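Central logging and time synchronisation on a small virtual network

Project report, Network Administration module
Irina Sima 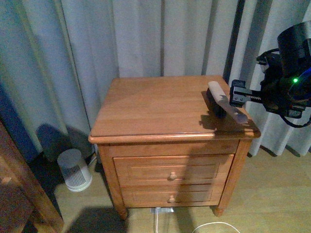

1. Aim

The aim of the project was to collect the system logs of six virtual machines on one host and to make sure that the time stamps in those logs could be compared. Before the project each machine kept its own logs under /var/log, and the clocks had been left to whatever the installer had set up. When a fault involved more than one machine, the logs had to be copied by hand and lined up by eye.

Two requirements were set at the start. Every message of priority "info" or higher had to reach the log server, including messages produced while the log server was down. The clocks of all machines had to agree closely enough that a request could be followed from one machine to the next.

2. Test network

All machines run a minimal Debian installation. The log server is called nerville. The gateway is workerton, and it is the only machine with a second network card. The other four are rewi (web server), rewi-db (database), and two clients used for generating traffic. The internal domain is staketo.test, served by dnsmasq on workerton. Addresses are handed out by DHCP with fixed leases, so the configuration files below use names only.

Each machine has one virtual processor. The disk of nerville was made larger than the rest and /var/log was placed on its own partition. A full log partition should not stop the system from booting or prevent an administrator from logging in.

3. Time synchronisation

chrony was installed on all machines. workerton takes its time from outside servers and offers it to the internal network. The relevant lines in /etc/chrony/chrony.conf on workerton are:

allow 192.168.56.0/24
local stratum 10

The second line lets workerton go on serving time when its outside connection is lost. On the remaining machines the default pool line was removed and replaced with:

server workerton.staketo.test iburst
makestep 1.0 3

The makestep line allows the clock to be stepped during the first three updates if the error is larger than one second. After that it is only slewed. This caused a problem with machines resumed from a saved state. A client that had been suspended overnight came back several hours behind, and chrony began to correct the error very slowly. Running "chronyc makestep" by hand fixed it. Changing the limit from 3 to -1 would also have worked, but stepping the clock at any time is not recommended for the database machine. The setting was changed on the two clients only.

4. Log server

rsyslog was used at both ends. On nerville the TCP input was switched on and remote messages were sorted into one directory per sending machine:

module(load="imtcp")
template(name="PerHost" type="string" string="/var/log/remote/%HOSTNAME%/syslog.log")
ruleset(name="remote") { action(type="omfile" dynaFile="PerHost") }
input(type="imtcp" port="514" ruleset="remote")

Without the separate ruleset, remote messages were also written to the local log of nerville, and every line was stored twice. Port 514 was opened in nftables for the internal subnet only.

5. Clients

The file /etc/rsyslog.d/60-forward.conf is the same on every client:

*.info action(type="omfwd" target="nerville.staketo.test" port="514" protocol="tcp" queue.type="LinkedList" queue.filename="fwd" queue.saveOnShutdown="on" action.resumeRetryCount="-1")

The queue file name is what allows the queue to spill over to disk. In the first version it was left out, and messages were held in memory only. The retry count of -1 means that the client never gives up.

6. Tests

For the outage test rsyslog was stopped on nerville and a shell loop on rewi wrote 400 numbered messages with the logger command. The service was then started again. All 400 messages arrived, in the correct order. The same test with the first version of the file, and with rewi restarted during the outage, delivered 132 messages. The rest were lost with the memory queue.

For the time test, "chronyc tracking" was run on each machine after the network had been left idle for an afternoon. No machine reported an offset from workerton large enough to change the order of events in the logs.

Log rotation was tested by forcing it with "logrotate -f". On the first attempt rsyslog went on writing to the renamed file. The postrotate script had to call /usr/lib/rsyslog/rsyslog-rotate, as the default Debian entry does.

7. Known limits

Messages travel in plain text. TLS was planned, but the certificates were not finished in time and the work was dropped from the project. Any machine on the subnet can send messages under any host name, and nerville will create a directory for it. A fixed list of allowed senders would be a partial remedy.

The database writes its slow query log to a file of its own, outside syslog. It could be read with the imfile module, and a trial configuration is in the appendix, commented out.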